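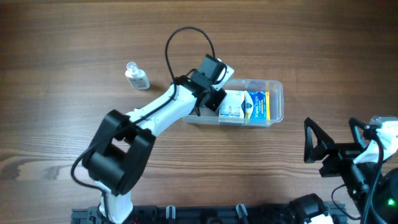
May, late afternoon
Uriel Tapia

OK, so the small-boxes tub. I said I'd write this up before I forgot which ideas were mine and which ones came from people walking past the table, and I have already forgotten, so everybody gets credit.

Where we are: the upstairs cupboard still has the big opaque crates from the Sandovdale move, and everything from the pharmacy aisle lives in those, in heaps. Drops, lozenges, little pump bottles, plasters, the lot. You want one box of something and you end up elbow deep and pulling out a crushed carton of something else. We have 134 items on the cupboard sheet and I'd guess half of them are small enough to fit in my hand. Those are the ones that go missing. The big stuff looks after itself.

So the plan for this month is clear shallow bins, cartons standing up, faces toward you. I started with the VapoDrops box and the mostly white box with the blue and red printing, side by side in the bin, because they're close enough in size that they don't fight. I like being able to look through the side. It's a slightly frosty plastic, not glass-clear, but you can tell blue from white through it and that's really all I need from the cupboard door.

Things I tried with the cartons, in no special order:

Standing up, long way across the bin. Looks great when the bin is full. Take one out and the rest lean, and then the leaning one slides, and by the third or fourth time you're back to a heap (a shallow heap, but a heap).

Standing up with a divider. I cut a few from the lid of a Brastmont mailer, scored and folded so they have a little foot. Much better! The foot sits under the next carton, so the carton holds it down. They get tatty at the corners and I'd want something stiffer if we do the whole cupboard. Marchand has a ready-made divider strip in the catalog but it comes in packs of 100 and I don't want to be the person with ninety spare divider strips in a drawer for the rest of my life.

Lying flat, stacked. No. You can't read a thing and the bottom one is always the one you want.

Then the pump bottles, which I keep putting off. The little white one with the clear cap won't behave. It's light, it's top-heavy as soon as it's part empty, and if it goes in beside the cartons it leans on them and pushes them out of line. I had it in the bin, out of the bin, in the bin again. Current feeling is that bottles get their own bin, a deeper one, and they stay out of the carton bins completely. That means 2 kinds of bin in the cupboard where I'd hoped for one, and somebody is going to ask me why the shelves don't match. Fine. Ask me.

Also about caps: anything with a pump or a flip top, please check it's closed before it goes away. I spent a good part of the morning wiping down the inside of a crate and I still don't know what the stuff was. It smelled like oranges.

Labels. I went back and forth. My first idea was a label on the front rim of each bin with the names of everything in it, and that lasted until I had to change one. With clear sides you can see the cartons anyway, so now I'm thinking one word per bin. COLD, SKIN, EYES, STOMACH, and so on. Big letters, the label maker's largest tape. The printed name on the carton does the rest. If you think one word is too vague, write me a better word on the sheet, but keep it to one, I mean it.

One thing I want to fix before we order anything is depth. The cupboard shelves are 300 mm front to back at the top and a bit more lower down where the back panel bows out. I measured the top one properly and then got lazy and assumed the others. The Fusmont bins in the catalog look like they'd go in with room to spare, but their number is for the base and the rims flare out, and I've been caught by a flared rim before. So: borrow one, put it on the top shelf, shut the door. If the door shuts we order. If it doesn't I'd rather find out with a single bin on loan than with a whole delivery sitting in the hall.

Cost, for anybody who's wondering: I haven't added it up. It'll depend on whether we go with the Marchand strips or keep cutting up mailers. I'd be happy with mailers for the first shelf and then see how they look by the end of the summer.

Side note on the tabletop. Sorting on the wood is so much nicer than sorting on the old metal bench, the cartons don't skate around when you nudge them and you can hear when something small rolls off. Whoever is next, please leave it bare when you finish. I'd like to do the eye-drop cartons next and those are tiny and I will lose them under a coffee mug, I know I will.

Left to do:
- measure every shelf this time, all the way down
- borrow the Fusmont bin, door test
- ten more mailer dividers, with the wider foot
- deeper bin for bottles, try the one that used to hold the extension leads
- pull out anything past its date before it gets a nice new home
- cross the empties off the cupboard sheet

I've left the folded dividers in the top drawer under the tape. They look like trash. Please don't throw them out.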